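Why Does a Kitchen Sink Look Like That?

I like sinks. I know that's a funny thing to say, but stick with me! You probably stand at one every day, to fill a glass or rinse a strawberry or (if it's your turn) help with the plates, and I bet you've never had a really good look at it. I hadn't either, until I started writing these pages. So let's have a look together, starting with the kind that has two bowls side by side.

Grown-ups call each bowl a "basin." A sink with two of them is a double sink, and it's handy because you can do two jobs at once. You can have vegetables in one side and plates in the other, and your radish doesn't get dish soap on it. Nobody wants a soapy radish.
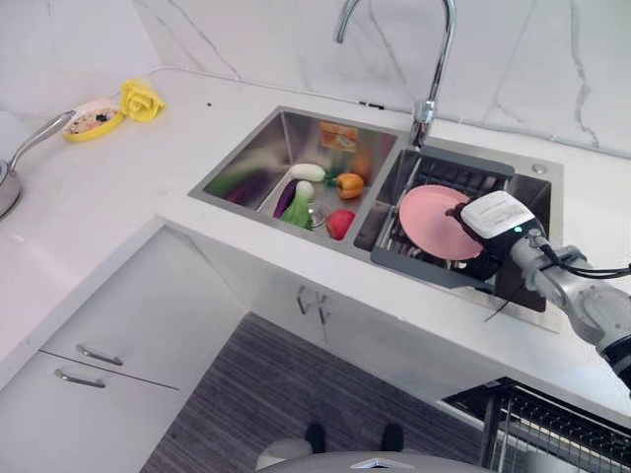

Skomer Young Explainers Club: Home and Kitchen Pages

Now look at the left side, with the eggplant and the bok choy and the bell pepper all in together. Do you know bok choy? It's a kind of cabbage with crunchy stems and soft green leaves, and dirt loves to hide down where the stems join. I pull the stems apart and rinse each one. A radish is easier, you just rub it under the water with your thumbs. Apples too. And you don't need soap for any of them, plain running water is the thing to use.

The pink plate is over on the other side, by the dish rack. Let's talk about racks, because I think they're the cleverest part of the whole kitchen.

When you wash a plate, water sticks to it. Water likes to cling to things, and it likes to cling to itself too, which is why you get little round drops. If you leave a wet plate flat on the counter, the drops just sit there in the middle with nowhere to go. Stand the plate up on its edge and the drops start to slide. They bump into other drops and get bigger and heavier, and down they run, off the rim! Then the air does the rest. The last bit of water turns into vapor, which is water floating in the air in pieces too small to see. The word for that is evaporation (say it: ee-VAP-or-AY-shun).

A rack is mostly gaps. The gaps let the water fall through and let the air come in from underneath. If you put the rack right over the basin, the drips land in the sink and go down the drain, and you don't need a towel under it. I think that's very neat.

Cups are trickier than plates, though. A cup is a bucket, if you think about it. Leave it standing the right way up and any water inside stays inside, so a cup goes on the rack upside down, or tipped well over so it can empty.

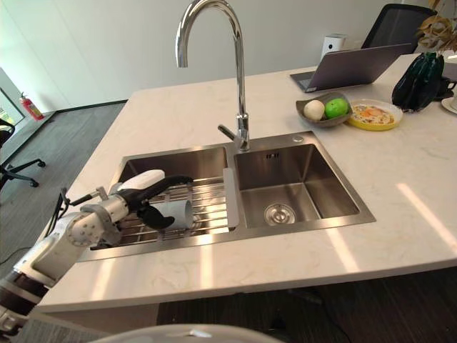 A white cup on its side, just above the wire dish rack.

See the round metal thing at the bottom of the open basin? That covers the drain, where the water leaves. And high up on the back wall of the same basin there's a small slot. That's the overflow! Imagine you left the faucet running with the plug in and went off to find your shoes. The water would climb and climb, but when it got up to the slot it could start to escape through there, and the floor would have a better chance of staying dry. (Please still turn the faucet off. A slot can only drink so fast.)

The tall curvy faucet is called a gooseneck, because it's shaped like, well, a goose's neck. All that height leaves room for a big pot to fit underneath. My grandma's faucet was so short that she filled her soup pot with a measuring jug, and it took her forever.

You can try the plate thing at home. Ask a grown-up for two plates that are the same, and run water over both. Lay one flat on the counter and stand the other in a rack, then go and do something else. I did it one gray morning in November and kept running back to check. My standing plate was dry after 77 minutes. The flat one still had a puddle in it after 164, and then I needed it for my sandwich so I had to stop.
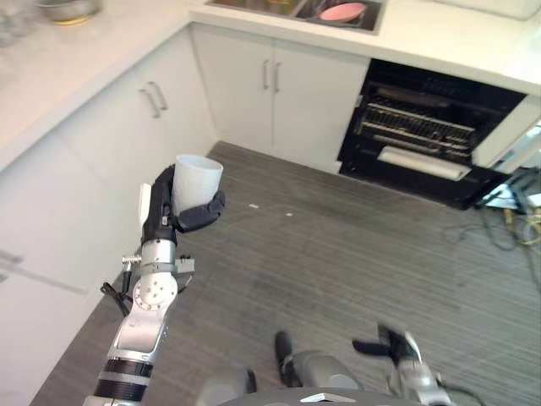
Try it with cups next, one upside down and one the right way up with a spoonful of water in it. Draw a line for the water level with a washable marker and look again at bedtime. You could also try a sunny spot against a shady one, or a windy day with the window open, and write down what you find in your Explainers notebook. If your answers don't match mine, that's fine. Your kitchen might be warmer than mine, or your plates might be a different shape.

Next time I'm doing sponges, and why they have so many holes!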